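Driltolthorpe Residence - Furnishings and Room Standards Group
Minutes of the July meeting
Meeting opened 2:00 p.m. in the ground floor office. Quorum present.

1. Minutes of the previous meeting
Accepted with one correction. Item 4 should read "drawer runners", where it read "door runners".

2. Matters arising
2.1 Replacement casters for the overbed tables have been received and fitted on the first floor. Second floor to follow.
2.2 The quote for re-covering the visitor chairs has not been received. Carried forward.

3. Bedside cabinets
3.1 The group reviewed the condition of the gray bedside cabinets supplied by Hadberg. The asset register lists 379 cabinets across both wings. The register was last reconciled before the east wing moves, and room numbers for 20 units are known to be wrong.
3.2 The main complaint from housekeeping is surface damage to the upper drawer fronts. Wear is horizontal and sits at the height of the bed rail when the bed is in its low position. The matte finish shows it clearly. Glass cleaner and the general-purpose cleaner have both been tried on a scuffed front in the workshop and neither improved it.
3.3 Tops are holding up better. The glossy surface wipes down quickly but shows streaks if the cloth is too wet. Housekeeping asked that the room checklist say "damp cloth, then dry cloth" for this surface. Agreed.

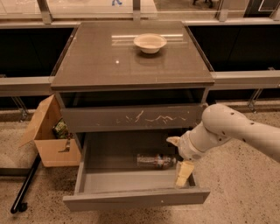 Item 3: gray bedside cabinet, lower drawer open, scuffing across the upper drawer front.

3.4 Contents of drawers. The present room standard says only that the cabinet is to be "tidy". Rounds staff reported that drinks bottles are often laid on their side in the lower drawer, mixed in with small items. Bottles roll when the drawer is opened and a loose cap can leak onto whatever else is in there. The group discussed three layouts and settled on the following for trial:
Top surface: bowl or cup in current use, nothing else left overnight.
Open cubby: reading matter, glasses case, remote control.
Upper drawer: resident's personal items. Staff do not rearrange this drawer.
Lower drawer: sealed packets and spare toiletries. Bottles only if they can stand upright with the drawer fully closed.
3.5 A question was raised on whether a full-size drinks bottle will stand in the lower drawer. No measurement was available at the meeting. Workshop to measure the inside height and report back. If it does not fit, bottles move to the shelf by the sink.
3.6 Cleaning items such as sponges are not to be kept in bedside drawers under any layout. They go in the caddy on the housekeeping cart.
3.7 Drawer dividers. Lei has offered a clip-in divider set for the lower drawer. The group was not convinced that a divider would survive daily cleaning, and asked for a sample set before any further discussion.

4. Repair or replace
4.1 Two options were tabled for the drawer fronts.
Option A: replacement fronts from Hadberg, color matched. Lead time not confirmed.
Option B: a protective film from Mokon, applied on site. The quote is for 70 fronts at a total of 2,316, film and labor included.
4.2 Option B covers existing scratches but will not fill deep ones. Workshop view is that the edges of the film may lift where the drawer front meets the side of the cabinet.
4.3 Agreed to fit film to a small batch first, on cabinets from the workshop store, and to look at them again after a month of use. No order to be placed for the full quantity until then.
4.4 Bed position to be looked at separately. If beds are parked a hand's width further from the cabinet, the cause of the scuffing may go away - floor marks would be needed, and the terrazzo does not hold tape well.

5. Actions
Workshop: measure inside height of lower drawer.
Workshop: obtain film for the trial batch from Mokon.
Housekeeping: update room checklist per 3.3 and 3.6.
Housekeeping: print trial layout card for the west wing.
Stores: correct the room numbers noted in 3.1.
Purchasing: request sample dividers from Lei and lead time from Hadberg.

6. Any other business
Wardrobe keys for the second floor are still missing their tags. Stores to re-tag.

Meeting closed 3:10 p.m. Date of next meeting to be circulated with the agenda.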